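4.2 Where the written rules stop

Most of the guidance we reviewed was drafted for arms behind fences. It says a good deal about stopping distances and very little about a tabletop set with dishes. The Muruneo checklist, which three of the labs we approached had adopted in full, has ten items. Seven of them concern the arm and its power supply. Only two mention the objects on the table, and both ask the operator to confirm that the layout is "suitable", a word the checklist never defines.

We doubt that a box ticked against such a word protects anyone. At Prorkitbridge the form had been filled in for 800 runs, and the answer in that column never changed. Either the layouts were faultless or the column was being filled in out of habit. The records can't tell us which, and we would be wary of any audit that claimed they could.

The Vass draft does better on paper. It asks for a photograph before each run, a named place for liquids and a clear path for cables. It still treats every object as equally likely to cause trouble, so a toy vegetable and a container with liquid in it get the same line on the form. Figure 7 shows the kind of layout these rules have to cover: an open gripper over a table with a plate beneath and to one side, more plates upright in a wooden rack, a mug on a stand, and a container holding a little clear liquid on top of a storage box.
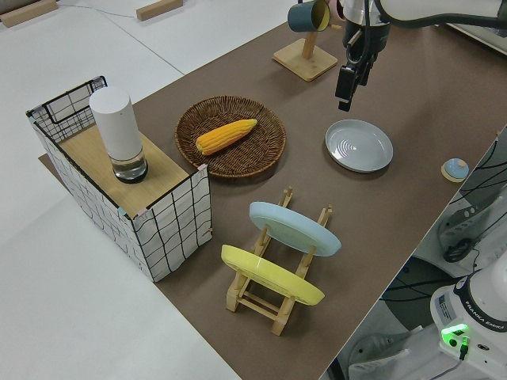
Figure 7. Kitchen-themed layout with the gripper open above the table.

Juketti, in its written comments on our draft, objected that a longer form would simply be ticked faster, and that labs should be asked to report near misses instead. We take the point about length. We are less sure about the remedy – a near miss has to be noticed before it can be reported, and an operator watching the gripper may not be watching the liquid. Until somebody tests the two approaches side by side, we would keep the photograph, drop the word "suitable", and ask for one plain sentence on what could spill or break.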